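Filed under: Home & Office > Tables

The Delorme is a plain white table from Pondulow, and I've worked and eaten at mine since December. Assembly took almost 31 minutes with the key supplied. The legs went on straight, though one bolt needed a second try. It doesn't wobble when I type. The matte top is easy on the eyes under a lamp, but it shows smudges and wants wiping most evenly with a damp cloth, no spray. My main complaint is the edge, which is sharp on the forearms. I'd still buy it again over the Didness I had before.
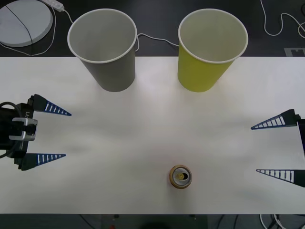

Clotilde Brunet: Mine has the same hard edge. I sanded it lightly and it's much better now.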